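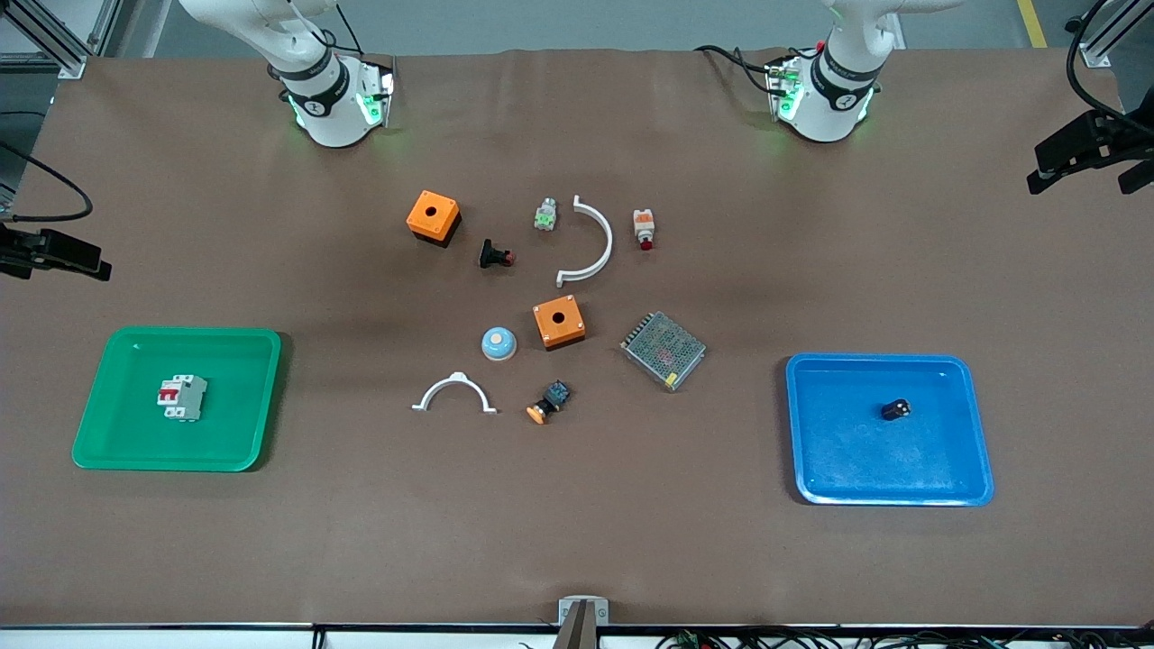
Erstead, 2020-03-18

Rules for Working Near a Robot Arm

A robot arm does what its program tells it to do. It may not know that a hand is in the way. For this reason, people who work with robot arms follow safety rules, and the rules are written down so that everyone follows the same ones.

Rule 1: Know the space. The area an arm can reach is called its work space. Two arms at one table have two work spaces, and these can overlap. At the Plutetti workshop in Erstead, people stay outside both while the arms are moving. Some workplaces mark safe areas with lines on the floor. You must learn what each line means before you cross it.

Rule 2: Check the lights. Many robots have lights on them. The two white arms at this table each have a green light near the base. A green light does not mean the same thing on every robot — one maker may use it for "ready" and another for "running." The manual gives the meaning. Never guess from the color.

Rule 3: Know how to stop it. An emergency stop is a button that halts the machine. It is usually red, but a red button lying loose on a table stops nothing. It must be wired in and tested. The Plutetti rule is one test every 30 days, written in a log.

Rule 4: Keep the table in order. Trays give parts a fixed place. The table has a green tray and a blue tray, with more parts on the brown mat between them. Tools and cups do not belong there. An arm can knock them over or push them into something else.

Rule 5: Stop first, then reach. If a part falls, leave it. Stop the robot, wait until both arms are still, and ask the adult in charge before you pick it up.

Word list
Work space: the area an arm can reach.
Emergency stop: a control that halts a machine quickly.
Log: a written record of checks.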